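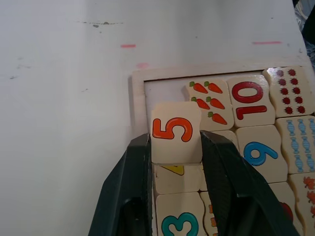
Lemlem Ambaye wrote in to ask if the Cadari number puzzle is OK for a kid who isn't talking much yet, and whether the pieces fit both ways up. Yes to the first, no to the second. More on that further down.

Cadari Number Puzzle, wooden
Item 409
In stock, ships from the Sitton warehouse

Wooden tray, wooden number tiles. Printed numbers, big enough to read across a table. Sits flat, no lid, nothing to charge. Good for home, preschool tables, waiting rooms, grandma's house.

What's in the box
Tray
Full set of tiles
One folded sheet with game ideas (English and Turkish)
Small cotton bag for the tiles, drawstring

Fit
Tiles drop in with a bit of wiggle room. We had the first batch made too tight and got a lot of mail about it, so the September run was sanded a hair more. If yours sticks, leave it out of the box overnight, wood moves. Still sticks, write us.

Tiles go in one way up, printed side facing you. Turn one over and you get plain wood, fine for a guessing game but you lose the number.

Ages
Sold for 3 and up. Plenty of people use it with older kids for adding and for before/after games. For kids who don't say the numbers out loud yet, try asking them to hand you one. Pointing counts. Nurhan Sarıgül uses two sets at once and has the kids match tile to tile, no tray at all, she says that's the one they ask for.

Cleaning
Damp cloth, mild soap, dry it right away. Do not soak. Do not put in the dishwasher, we have seen the results. Alcohol wipes will dull the print over time, so go easy if your a clinic or a daycare.

Storage
Flat on a shelf. Tray stood on edge near a radiator will bow. Bag is for the tiles only, tray won't fit.

Spare tiles
Yes. Single tiles can be ordered by number, put the number in the notes box at checkout. Say 6 or 9 clearly, please. Allow a week. Spares come from whatever batch is open so the wood may be a little lighter or darker than your set.

Shipping
Weighs 800 g packed. Orders before 2 p.m. go out same day, mostly. School orders of 23 sets or more, email first, we pack those on a pallet and the price is diferent.

Returns
300 days, tiles all present. Box can be open. Missing a tile, we just take the price of a spare off the refund.

Reviews

Necati Tatlı
Bought for my niece. Solid, no splinters. The bag came without the string but they mailed one.

Onyekachi Lawal
Second one we've owned. First lasted three kids and a dog. Wish the tray had a lid for the car.

Ekrem Kırmızıgül
Good puzzle. Game sheet is thin paper, ours ripped the first day.

Goes with
Cudus counting beads
Öztürkmen letter tray, same tile thickness, tiles do not swap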